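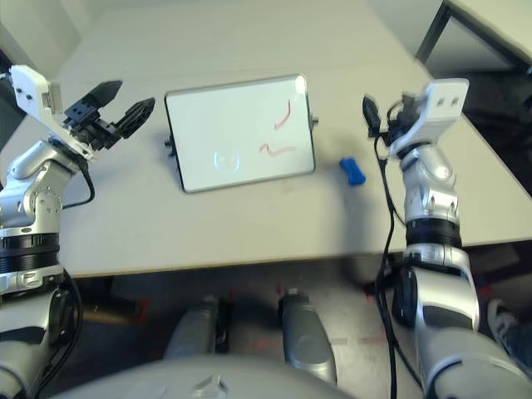 2024年2月17日

今天在面包店里买到了五个小面包，一个没多，一个没少，而且五个的"个"后面那个词的变格是对的！

我知道这话听起来有点傻。可是学捷克语的人应该都懂，买两个小面包和买五个小面包，在语法上是两件事。两个是 dva rohlíky，五个是 pět rohlíků。二三四用复数第一格，从五开始突然要用复数第二格，好像数到五的时候东西就从"几样东西"变成了"一堆东西里的一部分"。我刚搬来布尔诺那阵子，为了躲这个变格，买什么都只买四个以内。啤酒也一样，jedno pivo，dvě piva，pět piv，到了五反而变短了，词尾整个掉光，我第一次在练习册里看到的时候以为是印错了。

楼下那家 Pešek 早上开门特别早，柜台后面的店员说话飞快，我在那里丢过的脸够写一整本。但也是在那里我学会了 s sebou（带走），学会了 ještě něco?（还要别的吗？）和它的标准回答 to je všechno（就这些）。这三句话加上一个 děkuju，已经能撑起一个完整的早晨。所以这篇想好好写一写捷克语，写写我为什么越学越上头，也给几位留言问过我怎么开始的朋友一个交代。先说明我不是学语言学出身的，下面的东西是一个普通学习者的笔记，有讲错的地方请直接在评论里骂。

## 从一个字母说起

大家一说捷克语就要说 ř。它确实难，把大舌颤音和"日"那个位置的摩擦音叠在一起发，舌尖要抖，气还得从缝里挤出去。我练了整整一个冬天，洗碗的时候练，等电车的时候小声练（旁边的人会稍微挪开一点）。后来发现在 tři（三）和 při 这种清辅音后面它会变成清音，反而容易得多，于是我就从 tři 入手，先把清的那个发顺，再慢慢往 řeka（河）和 moře（海）上挪。到现在 řeka 还是时好时坏，天冷的时候尤其坏。

可是真正让我吃苦的是长短音，这个一开始根本没人提醒我。捷克语的重音永远在第一个音节，省心得很，但元音的长短是另外一回事，跟重音没有关系。byt 是公寓，být 是"是、存在"。dal 是"他给了"，dál 是"更远"，也是有人敲门时你喊的"请进"。我们说普通话的人，一看到长音就忍不住把它念重，一念重，重音就跑了，整个词就听着像别的词。我的办法是打拍子，短的一拍，长的两拍，第一个音节用手指敲桌子敲重一点。读 dobrý den 的时候，重的是 do，长的是 rý，左右手分着来，练几天就分开了！

还有那句著名的绕口令，Strč prst skrz krk，"把手指穿过喉咙"，一个元音都没有。第一次看到会觉得这语言疯了。念过几遍会发现 r 在里面自己就能当音节的核心，prst 就是一个很圆润的音节，跟北京话的儿化放在一起听还挺有亲戚感（纯属个人感受，没有任何学术依据）。vlk 是狼，里面的 l 也是这样用的。我特别喜欢 vlk 这个词，三个字母，短促，凶，像一只狼从灌木丛后面看了你一眼就走了。

顺便说查字典。ch 在捷克语里算一个字母，排在 h 后面。我有很长一段时间在纸质词典的 c 底下找 chléb，翻来翻去找不到，还以为买了一本连"面包"都不收的词典。

## 月份

如果只能推荐一个让人爱上捷克语的理由，我会推荐月份。周围的语言大多用拉丁那一套，January、Januar、январь，你一听就知道是一家的。捷克语用自己的。

一月是 leden，里面藏着 led，冰。三月 březen，一般认为跟桦树 bříza 有关系。四月 duben，橡树是 dub。五月 květen，květ 是花。六月 červen，七月 červenec，两个挨着，像大红和小红，我到现在听电话还会把这两个月弄混，跟人约时间一定要再补一个数字。八月 srpen，srp 是镰刀，收割的时候到了。十一月 listopad，list 是叶子，pad 是落下，"落叶月"。你说这是不是很像我们的农历别称！杏月桃月槐月荷月，我妈那本老挂历上都有，小时候觉得是封建残余，现在隔着半个地球又被它打动了。

现在是 únor，二月。有一种说法是它跟"潜下去"那个动词有关，河里的冰开始融化，往水底下沉。词源这种东西说法往往不止一种，我就不打包票了。但是自从看到这个解释，每次走过桥我都会往河面上看一眼。

再过不久就是 březen 了，这里的春天来得磨蹭，桦树也还没有动静。

## 词根是可以拆着玩的

中文母语者学捷克语，有一个别人不太提的优势，就是我们习惯了拆字。看到三点水就知道跟水有关，看到提手旁就知道要动手。捷克语的词也能这么看，前缀是偏旁，词根是另外一半。

拿 chod 来说，它跟"走"有关。vchod 是入口，走进去。východ 是出口，走出来，同时也是东方，太阳走出来的地方！příchod 到来，odchod 离开，přechod 是走过去，也就是人行横道。schody 是楼梯。obchod 是商店，"绕着走"，我想象一个背着货的人在村子之间绕来绕去。důchod 是退休金，走到头了，走到那里了。第一次把这一串写在纸上的那天晚上我兴奋得睡不着，连夜给国内的朋友发消息，对方回了一个"哦"。

西方是 západ，pad 又出现了，就是落叶月里那个"落"。太阳往后面落下去的地方。所以这个语言里，东是走出来，西是落下去，而火车站里写着 východ 的牌子到底是让你往东还是让你出去，刚来的时候真的会愣一下。（是出去。）

还有一组是 -dlo。这个后缀常常用来造工具或者场所，mýdlo 是肥皂，洗的东西；umyvadlo 是洗手池；lepidlo 是胶水，粘的东西；letadlo 是飞机，飞的东西；divadlo 是剧院，看的地方。jídlo 是食物，吃的东西。zrcadlo 是镜子。你要是认识了动词，又碰到一个 -dlo 结尾的词，猜一猜往往八九不离十。上个月在五金店我想买胶水，脑子里没有 lepidlo 这个词，只有 lepit，硬着头皮在后面加了个 -dlo，结果店员转身就去拿了。那一刻的成就感，考试拿满分也比不了！

## 七个格，慢慢来

好了，终于要讲变格了。

七个格，单数复数各一套，阳性还分有生命和无生命，中性阴性又各有好几种类型。教科书一般会在前几课甩给你一张大表格，我看到那张表的第一反应是把书合上去煮面。现在回头看，合上是对的。我后来的顺序是按照"用得上"来排的，写在这里给想开始的朋友参考：

- 先学第四格，因为点东西要用。káva 变 kávu，polévka 变 polévku，voda 变 vodu。阴性名词的 a 换成 u，学会这一条就可以去咖啡馆了。
- 然后是第六格，说自己在哪里。v Brně，v Praze，v obchodě。
- 第二格比较大，慢慢吃。"来自哪里"要用它，"没有"有时候要用它，五个以上的小面包也要用它。
- 第七格是"用什么、和谁一起"，s mlékem 加牛奶，vlakem 坐火车。我觉得它最可爱，一个词尾就把"坐着"和"用着"全包了。
- 第三格放到后面也不要紧。
- 第五格是呼格，叫人的时候用，要早点学！

最后这个要多说两句。捷克语叫人的名字，名字是要变的，面包店门口的老顾客进来先喊一声 pane 某某，词尾都跟招牌上的写法不一样。Pešek 这个姓喊出来就是 pane Pešku，中间那个 e 还没了。我很久都没有把招牌上的字和耳朵里听到的那个词对上号，以为店里有两家人。

第六格里有一个小惊喜，Praha 到了里面变成 Praze，h 变成了 z。kniha（书）变 knize，ruka（手）变 ruce。一开始觉得是故意刁难人，后来当成小动物换毛，到了某个季节颜色就不一样了，还是那只。

背变格我试过很多办法。对着表格死背，背完第二天全忘。抄在本子上，抄得很好看，也全忘。目前最管用的是写了擦、擦了写，拿一块小白板放在厨房桌上，上面只写一个词，今天是 kniha，就把 kniha 放进各种小句子里，"我在读书""书里写着""我没有书"，写满了就擦掉再来一遍。擦掉这个动作很重要，写在本子上的东西我总觉得已经存好了，脑子就偷懒不记了。第二天换一个词，同一类的，看看昨天的词尾还在不在。周围的人都推荐彩色笔分格，我试了，换笔帽的时间比写字还长，作罢。

## 我用的东西

有朋友问具体的工具，列一下，都是自己花钱买的，用得顺手就推荐，不顺手的也照直说。

**Durniser** 是我背单词用的软件。昨天晚上看了一眼，卡片一共 3706 张，自己都吓一跳。界面很朴素，甚至有点丑，但是可以自己录音，我把面包店、邮局、药店里听来的句子回家之后用自己的声音录进去，隔几个月再听，能听出 ř 有没有进步（有一点）。缺点是同步慢，手机和电脑经常各过各的。

**Gesora** 的横线本，纸厚，钢笔写不透，我拿来写日记。每天写几行捷克语，水平差的时候就写"今天下雨。我吃了汤。汤好。"现在翻到最前面那几页，错得真是生龙活虎，我把 psát 和 napsat 全用反了，每一句都像是在宣布一件永远做不完的事。

**Porkano** 是一套入门教材，138 页，薄薄一本，我觉得薄是它最大的优点。例句很生活，对话里的人会抱怨暖气不热、会把伞忘在电车上。我不喜欢的是练习答案印得太小，还有讲动词体的那一课太匆忙，一页就过去了，等于把人领到海边说一句"这是海"就走了。

动词体这个话题我一定会另写一篇。简单讲，捷克语的动词常常成对出现，kupovat 和 koupit 都是"买"，前一个是在买、常常买、买的过程，后一个是买下来了、要买下来。中文母语者对"了"和"着"天生有感觉，这里是能借上力的，但也会被坑，两边对不齐的地方多得很。我现在的办法是遇到一对就各造一个发生在面包店里的句子，所有的动词都在面包店里发生，所以我的 Durniser 里有大量离奇的面包店故事。

每天学多久呢？我给自己定的是 20 分钟，放在早上出门之前，咖啡煮上就开始，不延长。状态特别好的日子也到点就停，留一点馋劲给明天。以前学德语的时候我一上来就每天两小时，撑了没多久就彻底不想看见德语了，至今跟它关系冷淡。

## 那些让我在街上笑出来的词

学到能看懂路边的字的时候，走路就变得特别慢，因为什么都想读。

捷克人说"是"叫 ano，但平时常常缩成 no，还要连着说，no, no, no。刚来的时候我在邮局窗口问"这里可以寄包裹吗"，对方点着头对我说 no no no，我差点抱着箱子回家。

ahoj 是"嗨"，一个没有海的国家用水手打招呼的词，我每次说都觉得自己应该戴一顶帽子。

时间也很有意思。七点半叫 půl osmé，"第八个的一半"，从七点往八点走了一半。七点一刻是 čtvrt na osm，往八点去走了四分之一。七点三刻是 tři čtvrtě na osm。一旦接受了"时间总是在往下一个钟点走"这件事，就觉得它很积极，永远在往前看，不往回数。代价是我为了这个 půl osmé 早到过，也迟到过，有一次整整让人家在雪里等了一个小时，到现在想起来还脸红。

然后是小词，指小的那种形式。káva 是咖啡，口语里叫 kafe，再亲热一点叫 kafíčko。pivo 可以变成 pivečko。chléb 是面包，chlebíček 听上去应该是"小面包"，端上来却是一片白面包上面堆着土豆沙拉、火腿、鸡蛋、酸黄瓜，堆得比面包高多了。我第一次去别人家做客，主人问要不要 chlebíček，我心想小面包嘛，来三个。吃到第二个的时候已经开始冒汗了。

还有跟邻居语言的误会。捷克语的 čerstvý 是新鲜，波兰语里长得很像的 czerstwy 说的是面包放得又干又硬。面包店的牌子上写着 čerstvý chléb，波兰来的游客看到不知道作何感想。我有个波兰同事第一次看到之后站在橱窗前拍了好几张照片。

数字也有两种说法，二十五可以是 dvacet pět，也可以是 pětadvacet，"五和二十"，像德语那样倒过来。收银员爱用哪种全凭心情，我现在的策略是直接看屏幕上的价钱，等哪天不看屏幕也能掏对零钱，我要再写一篇庆祝。

## 说错话的日子

也不是天天都这么高兴。冬天最冷的那段时间有过一阵低谷，去药店买咳嗽糖浆，准备了一路的句子，一开口对方就换成了英语。人家是好意，我知道，可是走出来的时候心里还是空了一块，好像精心包好的礼物被人笑着推了回来。

后来我学会了一句话，Můžeme prosím mluvit česky? Učím se. "我们可以说捷克语吗？我在学。"这句话背得滚瓜烂熟，比任何一句都熟，一说出来，大部分人都会慢下来，有的还会比划。药店的那位后来每次看见我都放慢速度，还纠正我的长音，我的 lék（药）就是在那里念对的。强烈建议把这句放在第一周学，排在"你好"后面就行。

另外一个体会是，错得大声一点比较划算。小声地错，对方听不清，会让你再说一遍，你以为是语法错了，赶紧换个说法，越换越乱。大声地错，对方一下就明白你想干什么，顺口把正确的说出来，你跟着念一遍，这一课就上完了。今天的 pět rohlíků 就是这样来的，之前我在同一个柜台大声说过好几回 pět rohlíky，每次店员都一边装袋一边嘟囔一句 rohlíků，也没有看我，像是在替我把扣子扣上。

语序的事还没有讲，jsem 和 si 这些小词必须挤在句子的第二个位置，Dal jsem si kávu，"我喝了杯咖啡"，它们像地铁里抢座位一样还有自己的先后次序。本来想一起写，一看篇幅已经太长了，放到下回，跟动词体一起。评论里有人想看完整的词根表，我正在整理，现在只理到 p 开头的前缀，po-、pod-、pro-、pře-、před-、při-，光这一堆就够喝一壶的。

五个小面包还剩两个，dva rohlíky，明天早上烤一烤抹黄油吃。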